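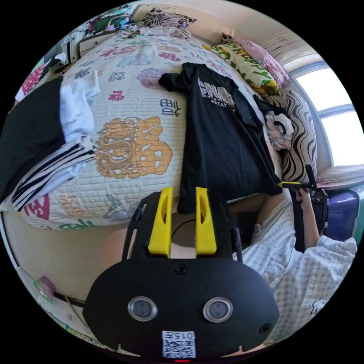
The comforter, spread out on the bed

How do I wash a white quilted comforter with colored characters printed all over it?

Posted Nov 14, 2018 in Laundry & Bedding
174 views

lilthorpe_attic
I've got a white quilted comforter with the character 福 all over it in a bunch of colors and lettering styles. Red, pink, dark blue, purple, green, and then the big gold one that's done up like a dragon, which is my favorite and the reason I'm nervous. It came to me as a housewarming present from my aunt and it lives on the guest bed, except we've had guests pretty much nonstop since March, so it has been slept under a LOT and it's time.

The care tag got snipped off before it ever reached me (my aunt snips the tags off everything, she can't stand them scratching) so I don't know what the filling is. It feels light and kind of springy if that helps. My worry is the red. I once turned a whole load of towels pink with one sock and I have never really gotten over it. White background plus red printing seems like asking for trouble.

So: cold wash at home? Tub? Take it to a cleaner and pay whatever they want? My washer is a top loader with the post in the middle, not huge. The laundromat over in Trorcombe has the big front loaders but it's a drive. Also, do I need to worry about the stitching? And can it go in the dryer or does it have to hang, because I don't have a line and it's not exactly drying weather here.

quiltsandsuch
I wash printed quilts all the time, so let me see if I can talk you down a bit!

First, test the colors before you decide anything. Take a white cloth, wet it with cold water and a tiny drop of your detergent, and press it on one of the red characters for a minute. Pick one near a bottom corner. Then do the dark blue, because in my experience dark blue is just as sneaky as red and people forget about it. If the cloth stays clean on both, you're probably fine with a cold wash. Do the gold too, and don't rub it. Some gold prints are just a yellowish ink and they'll go through anything, but some are more of a coating that sits on top of the fabric and those can crack or flake. Run a fingertip over it. If you can feel an edge where the gold starts, treat it gently and keep it away from heat.

Second, please skip the top loader. The post grabs the cover and twists it, and quilting stitches are the first thing to go. I'd make the drive to Trorcombe and use one of the big front loaders. Wash it by itself, cold, gentle cycle, about half the detergent you think you need, and an extra rinse. Check the seams before you leave the house and fix any loose threads, it takes five minutes with a needle. No bleach, even though the background is white and it's tempting. And no fabric softener.

For drying — low heat, long time, and pull it out every 20 minutes or so to shake it and turn it over. Bring quarters. Take it home a little damp if you get bored and drape it over a couple of chairs overnight, flipping it once. Whatever you do, don't leave it balled up wet in the basket while you go get lunch. That's when colors wander onto the white, and I say that as somebody who went and got lunch.

If the red does come off on your test cloth, stop there and ask a cleaner. I wouldn't try the vinegar or salt tricks, I've never seen either one do a thing for a print.

Simões_fan12
just wash it cold lol. mine has been through like 12 times, different pattern but also red on white. color catcher sheets, two of them. never had an issue

lescombe_lane
I'd go along with the long answer above except I would not use the dryer until you know what's inside. You say light and springy, which sounds like polyester to me, and that's fine on low. If it were down you'd feel little quills poking if you pinched it between your fingers. Wool would be heavier and flatter, and wool in a dryer is a sad story.

Ask your aunt if she remembers where she bought it? The shop might still carry it and you could read the tag on a new one.

Also, if it only needs freshening up, a duvet cover or even just a top sheet folded down over the edge your guests pull up to their chins will save you a lot of washing. Most of the grime on ours is along the top 12 inches. I spot clean that strip with a damp cloth and a bit of dish soap and only do the full wash once a year.

lilthorpe_attic
Thank you all! Did the cloth test on the red and the dark blue and got nothing on either one. The gold has a little bit of an edge to it when I run my nail across, so I'm going to do the front loader, cold, and then dry it over chairs with a fan on it. No quills that I can feel. Texted my aunt and she says she has no idea where it came from and why don't I just use it.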